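Odby Table Easel, with Tamayo Brush Rest

Home > Studio > Easels and stands > Odby

The Odby is the easel we reach for ourselves when there isn't room for a big one, and I suppose that's most of the time! It was drawn up for us by Berenice Cárdenas, who taught watercolor in the evenings for years and got thoroughly tired of watching her students prop their boards on cookbooks. She wanted something you could carry up a flight of stairs in one hand, set on the end of a kitchen table, and put away again before supper.

The frame is oiled beech, made up in small batches at the Kolisska workshop, and it has a lovely soft feel that only gets nicer with use (a little linseed oil every November keeps it happy). The back leg drops into 3 notches: nearly flat for wet washes, a gentle slope for drawing, and a steep one for oils and pastels. It holds a board or canvas up to 26 inches tall, and the felt pads underneath are kind to tables.

Each easel comes with the Tamayo brush rest, a shallow tray that slides onto the lower bar. If you're left-handed, just slide it on from the other end. We get asked that one a lot, and the answer is always the same, it fits both ways.

Details
Height, folded flat: 26 in
Height, steepest notch: 80 cm
Wood: beech, oiled
Fittings: brass
In the box: easel, Tamayo brush rest, felt pads, spare wing nut

What to draw with

Any pencil or pen you already love will do. At a steep angle ballpoints can get sulky, so for long sessions we'd steer you toward a soft pencil or a felt tip. A longer pencil is a treat too, as you can hold it well back and draw from the shoulder.
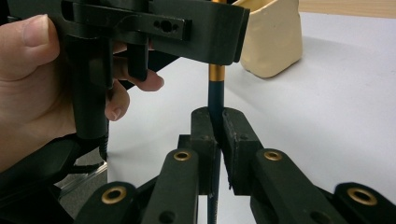

Paper is worth a thought as well. The Zurkden pads we stock come with 60 sheets, and the stiff back means you can stand the whole pad on the easel without a board behind it. For watercolor you'll still want a board and some tape, and please do let the sheet dry on the flat notch before you lift it, or the color will wander down to the bottom edge and sit there.

Shipping and returns

Easels go out in a flat carton, usually within two working days. If yours isn't right for you, send it back within 60 days, brush rest included, and we'll refund the price of the easel. Spare wing nuts and felt pads are free for as long as you own it, just drop us a line with your address.

Page updated 22 Apr 2019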